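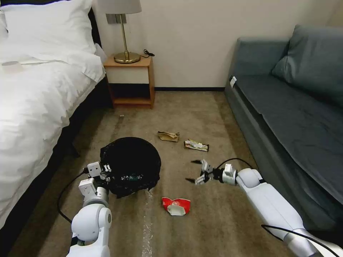 4.2 Suspension wear on unpaved routes

The second set of trials used four midsize pickup trucks on the gravel course at Kokunlow. Each truck covered 1,467 miles between service checks, carrying the same payload and running at the tire pressure given in Section 3. Shock absorbers were removed and tested at the Rautiainen workshop in November.

Loss of damping force was greatest at the rear axle (Figure 3). Trucks fitted with the Caso spring kit showed less change at low shaft speeds, but the difference narrowed on the washboard section.

Figure 3. Rear damping force by distance driven, Kokunlow course.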